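From: the Stiltstead supporters' list
Date: Jan 9, 2021
Subject: Re: Loan players and the January window

Somebody on the list wrote:
> Does anyone know if we're sending the young keeper
> to Kollbridge until spring? He's played 13 games and
> I'd hate to see him go. Also, is the Amato Cup still on?

Hello all, and a happy new year to everyone I haven't bumped into yet!

I've been wondering the same thing about our keeper. Kollbridge did ask in November, and I gather they asked again this week, but I haven't heard of anything being signed.
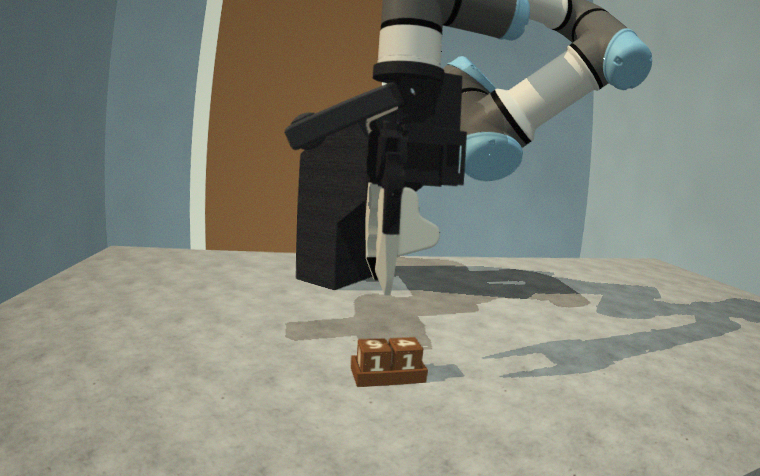 My own feeling (for what it's worth, after 40 seasons on that cold east terrace) is that he'd learn more playing every week than sitting on our bench – though I'd miss him terribly. Jastia let a keeper go the same way and he came back twice the player.

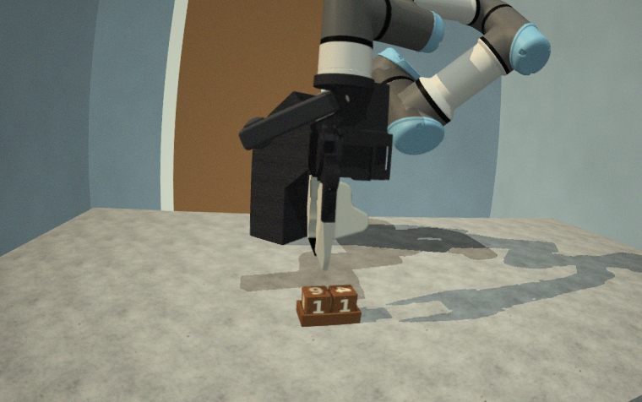 Robot arm with black gripper over a gray tabletop

A few odds and ends while I'm here:

1. The Amato Cup is still on as far as I know, with 16 clubs in the draw. We're away to Jastia, worse luck.
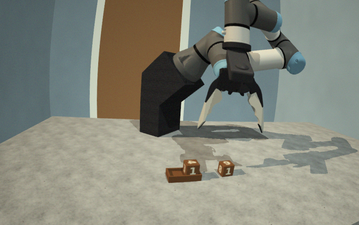 Two numbered cubes, one in the small wooden tray

2. Our best gate last season was 1278, for the Kollbridge match. I looked it up after we argued over it on here, and I was wrong, so apologies to all concerned. 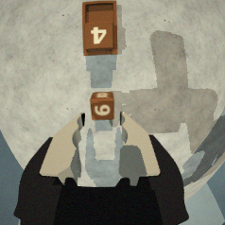

3. If you have old programs to spare, bring them along to the next home game and I'll gladly take them off your hands.

Warm wishes, and up the Stilts!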